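Skudeck Ground Floor: Frequently Asked Questions

Everyday questions about the ground floor, the mezzanine and the shared equipment. For contracts and billing, see the Membership page.

Where is the entrance?

Skudeck is at 230 Mondness Road. Use the street door, not the loading door around the side. The loading door belongs to the unit next to ours and it is alarmed. There is parking for members on the far side of the lot.

What hours is the floor open?

7 a.m. to 9 p.m. for full members, 9 a.m. to 5 p.m. for day passes. Lights on the mezzanine go off at 9 on a timer. The lights on the ground floor have to be turned off by whoever leaves last. The switches are next to the kitchenette.

How is the space divided?

The ground floor is one open room with a high ceiling and desks toward the back. The mezzanine runs across the back wall and has a railing along its edge. Small groups usually take the mezzanine if they want to sit together, and people who need floor area stay downstairs.

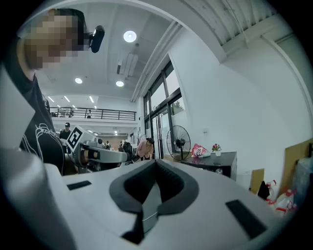
Sound carries between the two levels. Take long calls outside or in the phone room. If you are upstairs, keep bags, cups and laptops back from the railing.

Can I choose my desk?

Day pass desks are first come, first served. Full members can reserve a desk for a month at a time. Office chairs are not assigned. If you move one, put it back at a desk before you leave, and please don't carry chairs up or down the stairs. Ask at the front desk and we will move them for you.

Can I use the open area for a project?

Yes. Book it on the calendar first. Half days are $77 and full members get two half days a month at no charge. You can set equipment down on the floor as long as there is a clear path to the doors. The floor will take normal loads. Anything over 1,000 pounds needs to be approved in writing, and that includes pallets.

Does the room get hot in summer?

It can, mostly from June on, and mostly in the afternoon.

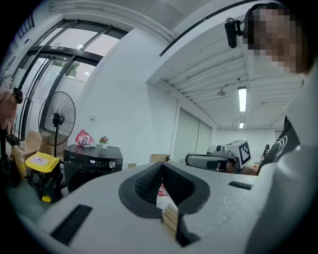 Ground floor temperature is set from the front desk at 72 degrees and is not adjusted for single requests. If you are warm, use a fan. The black standing one in front of the glass wall is for anyone on that side of the room. Check for cardboard boxes around its base before you move it, and lift it by the pole. Turn it off when you go. In mild weather we would sooner open the doors than run the air conditioning, so tell the front desk if you want them open.

Can I bring my own fan or heater?

Fans, yes. Space heaters, no, including the small ones that go under a desk.

What do I do with boxes from deliveries?

Packages are signed for at the front desk and kept for five working days. After you unpack, flatten the box and take it to the cardboard cage behind the building. Boxes you plan to use again can stay on the floor until the end of the month if your name and the date are on them in marker. Boxes with no name are flattened with the rest on the last working day. We have thrown out a few good ones this way and we are sorry, but we can't store them all.

Where does the trash go?

Black bags are for general trash. Tie the bag when it is three quarters full and start a new one. Spare bags are under the kitchenette sink. Morais handles the cleaning and empties the bins every evening after 9. They take what is in the bins and any tied bags beside them, and they leave everything else where they find it.

Recycling is picked up by Furkholm. They accept clean bottles, cans and paper. They do not accept foam, food wrappers or snack bags with a shiny lining.

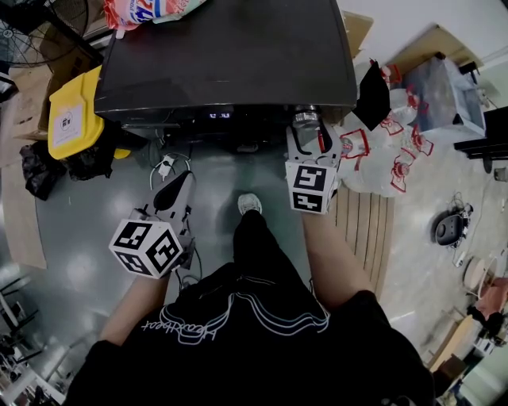

Batteries and electronics are separate from both. Bring them to the front desk. This applies to dead chargers and power strips too. Please tape the ends of loose batteries.

Are extension cords provided?

There is a crate of them in the supply closet. Coil them when you are done and use one of the cloth ties in the crate. Do not run one power strip into another. If a cord has to cross a place where people walk, use the rubber cover strips from the same closet.

I found a cable or a plug that isn't mine. What should I do?

Leave it if someone is working there. If it is still there at the end of the day, put it in the lost and found drawer. Unclaimed cables go into the shared crate after 30 days.

Can I eat at my desk?

Snacks and covered drinks are fine. Hot food stays in the kitchenette. Don't leave open packages out overnight. We had ants in April.

Can I leave equipment overnight?

Full members can, in the storage room next to the kitchenette. Ask for a shelf tag. Items on the open floor after closing are left at your own risk, and they may be moved for cleaning. Unplug anything with a motor or a heating element.

Something is broken. Who do I tell?

Write it on the sheet at the front desk, or dial 229 from the phone in the hallway. For a water leak or a burning smell, call right away and leave the sheet for later.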